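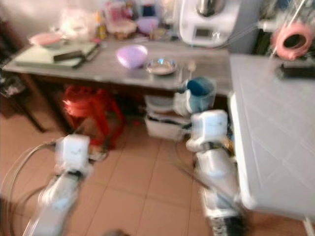 A cutting board, a knife and bowls on a kitchen table.

Why Does a Cut Apple Turn Brown?
By Marta Kuzmenko
Garnbridge Kids Science Pages
Updated 2/4/24

You cut an apple, eat half of it and leave the other half on a plate. When you come back, the white part has turned tan or brown. The apple hasn't gone bad. A chemical change has taken place on the cut side, and you can slow it down if you know how it works.

What is inside an apple?

An apple is made of cells. Cells are tiny building blocks, and all living things have them. Each apple cell has a wall around it and several smaller compartments inside, a bit like the rooms in a house.

Two things in the cell matter for browning. One is a group of chemicals called phenols (say "FEE-nols"). The other is an enzyme (say "EN-zime"). An enzyme is a kind of protein that makes a chemical change happen faster. In a whole apple, the phenols and the enzyme are kept in different compartments, so they don't meet.

What does the knife do?

A knife blade looks thin to us, but it is huge compared to a cell. When it goes through an apple, it breaks open the cells along its path. The phenols and the enzyme spill out and mix together.

Air gets in, too. Air has a gas in it called oxygen. The enzyme uses oxygen to change the phenols into new chemicals, and those join up to make a brown color called melanin. Your hair and skin have melanin in them as well, although it is made in a different way.

Biting does the same job as cutting. So does dropping the apple on the floor. A bruise is a place where cells have been broken under the skin.

Which foods turn brown?

Pears, bananas, avocados, potatoes and eggplants all brown after they are cut. Oranges and lemons don't brown this way. They are full of acid, and the enzyme does not work well in acid.

Some kinds of apple brown faster than others. It depends on how much enzyme and how many phenols they have.

Is it safe to eat?

Yes. An apple that has just turned brown after cutting is safe, though it may taste a little different and feel softer. Mold is another matter. If you see fuzzy spots, or the apple smells bad, don't eat it.

Try it yourself

Ask an adult to do the cutting.

You will need: one apple, lemon juice, water, salt, three small bowls and a plate.

1. Put lemon juice in the first bowl and plain water in the second. In the third, stir a pinch of salt into some water.
2. Have the adult cut the apple into four slices.
3. Put one slice in each bowl. Leave the last slice on the plate.
4. After five minutes, take the slices out and lay them next to the one on the plate. Remember which is which – a paper label helps.
5. Look at them after 30 minutes, and again after two hours. Draw what you see.

The slice from the lemon juice will most likely stay the palest. Salt slows the enzyme down as well. Plain water keeps air away while the slice is under it, but once the slice comes out, browning can start.

Archana Sandhu's class tried this with pears in February. Their lemon slices were still pale at the end of the lesson, and the plain ones had brown edges.

Words to know

Cell: a tiny building block of a living thing.
Enzyme: a protein that speeds up a chemical change.
Oxygen: a gas in the air.
Melanin: a brown or black coloring found in plants and animals.

Next page: Why Do Onions Make You Cry?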